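Projects > Automation Lab > Final Reports

Safe working rules for a shared two-arm bench
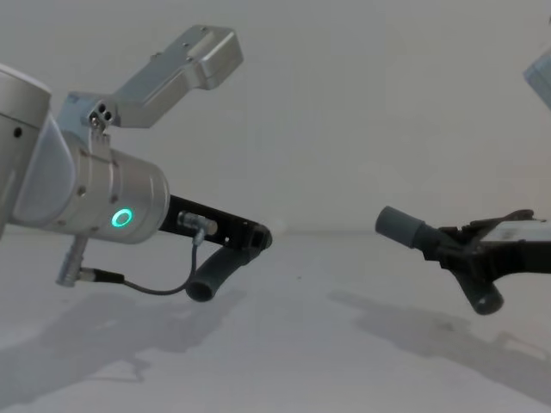 Who is allowed to enter the shared zone while the arms are powered?
Only the operator holding the enable switch, and only in reduced-speed mode. Everyone else stays behind the floor line until the arms are stopped and the operator calls the bench clear.

1. Purpose

The Kershaw bench has two arms facing each other over one table. The lab's existing rules were written for a single arm and did not cover a second one moving into the same space. This report sets out a revised set of rules, the checks used to test them, and the points still open.

2. Method

We read the lab's old rule sheet line by line and marked each rule that assumed one arm. We then ran 96 trial motions using the Orelum control software, all without a load. Each run was logged against the draft rules. Any run that could not be judged as a pass or a fail meant the rule was worded badly, and it was rewritten.

3. Rules adopted

3.1 The table is cleared before homing. Tools, cups and loose fasteners go in the tray under the bench.

3.2 One arm homes at a time, left arm first. The second arm stays in hold until the first reports ready.

3.3 Minimum distance between gripper tips is 400 mm in automatic mode. Closer approaches are done in manual mode at reduced speed.

3.4 A green status light is not proof that an arm is safe to touch. The operator checks the mode on the pendant as well.

3.5 Cables at the wrist are checked for slack and for wear at the plug before the first run of the day. The check is repeated after any change of gripper.

3.6 Either emergency stop must halt both arms. It is tested at the start of each session and the result is entered in the log.

4. Results

Of the 96 runs, 8 broke a draft rule. Most of these were breaches of 3.3, where a path was taught for one arm with the other parked and then replayed with both active. The Grunau path checker found the conflict when both programs were loaded together, but gave no warning when they were loaded separately. Rule 3.3 now requires both programs to be loaded before a path is approved.

The time needed for the start-up checks was 10 minutes per session. Two group members thought this too long for short sessions. The checks were kept as written.

5. Open points

The rules do not cover handing a part from one gripper to the other. The tip distance in 3.3 was chosen from the layout of this bench and should be measured again if either base is moved. Labelling of the two pendants is still by coloured tape.

Related reports
Gripper change procedure, Arnik end tools
Floor marking and access around the Kershaw bench
Log sheet template for emergency stop tests
Orelum software: user levels and passwords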